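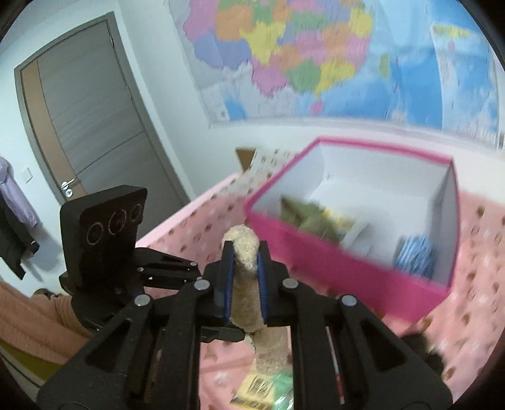 Software Engineer, Manipulation (Perception and Planning)

Larside, Warkthorpe office
Last updated: 6/7/18
Reading time: 5 minutes

We are looking for a software engineer to join the manipulation team at Larside, and we would very much like it to be somebody who enjoys the untidy end of robotics. Our software helps two-fingered grippers pick up ordinary household things and put them where they belong, in ordinary rooms, on ordinary tables with ordinary tablecloths. Soft things, crumpled things, shiny packets, things that are a slightly different shape every time you meet them. If you have ever spent a whole afternoon working out why a planner is perfectly happy with a box of tea and refuses to go anywhere near a sock, you will feel at home with us very quickly.

The team is small and sits together on the first floor, in one long room with too many plants in it. You would report to Margit Farkas, who leads manipulation, and you would work most closely with Carola Thiele, who looks after perception and has been here since the days when the whole company shared one kettle and one workstation. Both of them will be involved in interviewing you, and both of them are happy to answer questions before you apply.

What we make

Our main product is called Damau. It takes recordings of people doing everyday jobs with hand-held grippers, lines up the camera streams with the finger positions, and turns the lot into something a policy can be trained on and a planner can check. There is a perception part (where are the fingertips, what is between them, how sure are we), a planning part (where can the hand go next without knocking the box over) and a rather large amount of tooling in the middle, which is where a good deal of your first year would be spent.

We say this last bit early on purpose. Some people hear "tooling" and their faces fall, and we quite understand, but it is the part of the work that everybody else in the building leans on. When Margit wants to know whether a new grasp detector is better than the old one, it is the tooling that tells her. At present it tells her rather slowly.

What you would be doing

To begin with, you would take over the part of Damau that works out when a grasp begins and when it ends. At the moment we do this from the gap between the fingers and a fairly simple threshold, and it copes nicely with hard objects. With soft ones it gets muddled: the fingers keep closing for a while after contact, and our segments come out late or cut in two. We have 51 hand-labelled recordings of soft objects being packed into small boxes, and on those the present method finds the correct start of the grasp in 49 per cent of cases. We would like you to make that number a good deal less embarrassing — how you do it is up to you.

After that, the work spreads out. Some of the things on the list are:

- replaying two-handed recordings in the planner, so that one gripper is treated properly as an obstacle for the other (today each hand more or less believes it is alone in the world)
- coping with motion blur, and in particular getting the tracker to say "I don't know" when it doesn't know
- estimating the pose of an object when the fingers are hiding most of it
- moving our old calibration scripts into the main code base, with tests, and a kind word for whoever wrote them
- writing a viewer that people who aren't programmers can use to mark up a recording without ringing Carola

You won't be expected to do all of that by yourself, and it will certainly have changed by the time you arrive.

What we hope you will bring

You should be comfortable writing C++ or Python for a living and willing to read the other one. You should know your way around coordinate frames, or at any rate have been hurt by them often enough to be careful. Some experience of either computer vision or motion planning would be very welcome; we don't need both, and we are used to teaching whichever half is missing. If you have worked with real hardware of any sort, do tell us about it, even if it was a hobby project that lived under the bed.

We care a great deal about clear writing. Margit reads every design note that goes round, and she will write back, often at length and nearly always with a better example than the one you gave. People who like explaining what they have done, and don't mind being asked to explain it again, tend to do well here.

A degree is fine and so is the lack of one. We have colleagues who came to us from surveying, from games and from a firm that made packing machinery.

Hours, pay and place

The post is full time and permanent, with a six-month probation. We would gladly talk about a four-day week if that suits you better. The office is in Warkthorpe, ten minutes' walk from the station, and most of us come in on most days so as to be near the hardware, though there is no trouble at all about working at home when you have something to think through. Salary depends on experience and we will tell you the band in our first reply to you, before anybody has spent an evening on anything.

Twice a year you would also travel to see our partners at Ostermann, who build the gripper mechanisms we use. The visits last two or three days and we pay for everything. They are good company and they like it when software people turn up with awkward questions about finger friction. The next visit you could join would be in April.

How to apply

Please send a CV and a short letter to Carola Thiele at the Warkthorpe office, marked "Manipulation post". In the letter, tell us about one bug that took you far too long to find, and how you found it in the end. A page is plenty. If you have code you are able to show us, send a link, but please don't worry if everything you have written belongs to somebody else.

We read every application and everybody gets an answer. If we would like to take things further, there will be a telephone chat with Margit, and then a half day here with us. You will be paid for the half day. It includes a small exercise on a real recording, done at a desk alongside one of the team, with the internet switched on and tea supplied, followed by lunch with whoever is in.

If you need anything arranged differently, whether that is the time of day, the room, the exercise or the stairs (there is a lift, but it's round the back and badly signposted), put a line in your letter and Carola will see to it. We will go on reading letters until the post is filled, and this page will be taken down when it is.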